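The man who reads the bad listings

Somewhere in Westerberg, at a kitchen table with one short leg, a retired insurance adjuster is reading a stranger's ad for a dresser. He has no use for a dresser. He wants to see how it goes wrong.

"Look at that," he says, turning the laptop toward me. "No height, no width. One word on condition, and the word is 'fine.'"

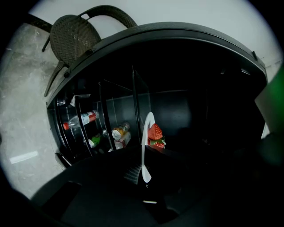
By the Household Money desk
Selling Secondhand, Monday edition

He runs a small side business rewriting classified ads for people who can't work out why their stuff won't sell. He asked me to leave his name out, on the grounds that half his clients live within walking distance and he has been rude about all of their sofas. He charges a flat fee, payable in cash or, on two occasions, in tomatoes.

It started with a canoe. A neighbor had listed it on Solloswood, the local resale site, and it sat there from April until June. The title was "Canoe." The description was "See title."

"I asked him how long it was and whether it floated," he says. "He said of course it floated, it's a canoe. I told him people like to hear it."

He rewrote the ad in ten minutes. It gave the length, the weight, how many adults could lift it onto a car, and the story of a patched scrape near the bow. The canoe was gone by the weekend. The neighbor told his sister, who had a treadmill.

Since then he has done 135 ads, which he keeps in a ring binder, before and after, like a dentist. He believes the after pages are better. He also believes the before pages are funnier, and those are the ones he shows visitors.

His first rule is to measure the thing. "You'd think I was asking for blood. They'll write four lines about how much Grandma loved it and not go get the tape measure."

The second rule is to put the flaw in the first three lines. Sellers hate this one. They want the scratch at the bottom, where it might be missed, or nowhere at all. He spent his working life listening to people describe damage to their own advantage, and he can hear it coming.

"'Minor wear' means a dog," he says. "'Some wear' means two dogs."

He once made a man in Lerkero list a recliner as "comfortable, brown, squeaks on the way down." It got more messages in an evening than it had in a month. One of them asked if it squeaked on the way up. It didn't, and that went into the ad too. 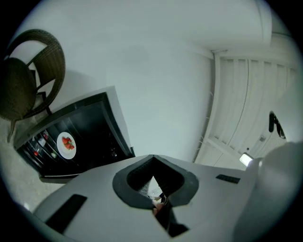 I ask about price, and he puts down his coffee. Price is where he loses friends.

"Everybody wants 500 dollars," he says. "I don't know what it is about 500. Table, bike, a set of encyclopedias. They paid more than that once, and they've decided that going down to 500 is them being generous."

His method is dull. He looks up what similar things have sold for, ignoring what they're listed at, and picks a number a little above the middle. Then he makes the seller say out loud the lowest offer they would take, before anyone has made one. Most people can't do it. One woman left the room.

He has no patience for "or best offer," which he says tells a buyer you don't believe your own number. He has less for "no lowballers," which he says attracts them. As for "I know what I have," he crosses it out without discussion.

The most he has helped anyone get was $1,864, for a Stenero loom and two boxes of yarn. The buyer drove three hours and haggled over the yarn.

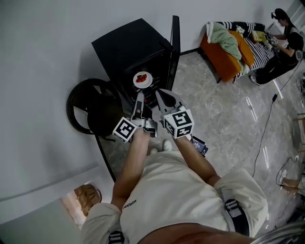 When the messages start

Getting replies, he says, is only the middle of the job. After that come the people who write "Is this available?" and vanish like deer.

He used to tell clients to answer with a plain yes. Now he has them answer with a question: yes, and would tonight at six work, or tomorrow morning? It scares off the browsers, and the real ones pick a time. He allows one reminder. He doesn't hold anything without a deposit, a policy he adopted after holding a lawn mower for a man with a very moving story and no truck.

Does he sell much himself? He looks a little shifty. There is a sideboard in the hall, which I had to turn sideways to get past. It has been on Solloswood since winter.

"It's priced right," he says. I ask him the lowest offer he would take, and he gets up to see about more coffee.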